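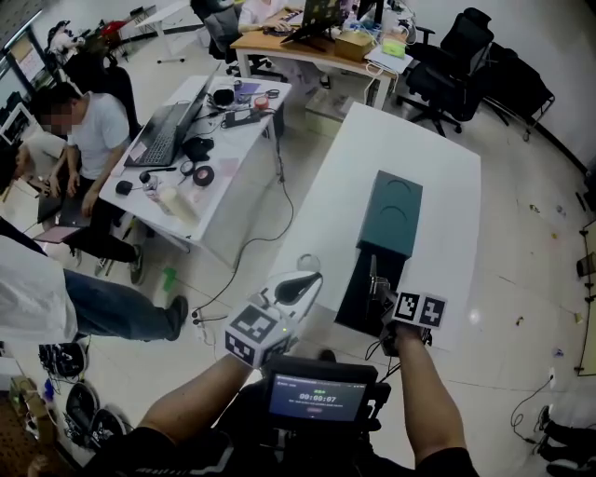 Danladi opens Sindby workspace for gripper demonstration

Nov 6, 2022

Danladi showed its hand-held gripper work to visitors at its Sindby office. The task was a teal box on a white table, handled with two grippers carrying black-and-white markers.

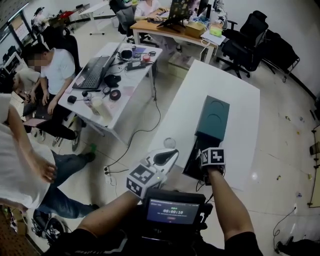 Timer at 00:00:10, with the teal box and an open black tray on the table.

The Pavport project plans 1000 recordings across 200 tasks. Visitors could try the grippers in 2 sessions.

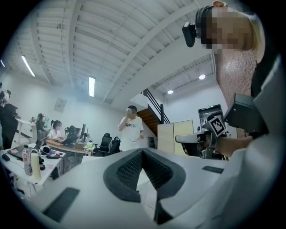 Padded jaw of one gripper, with the second gripper at right.

The next open day is in December.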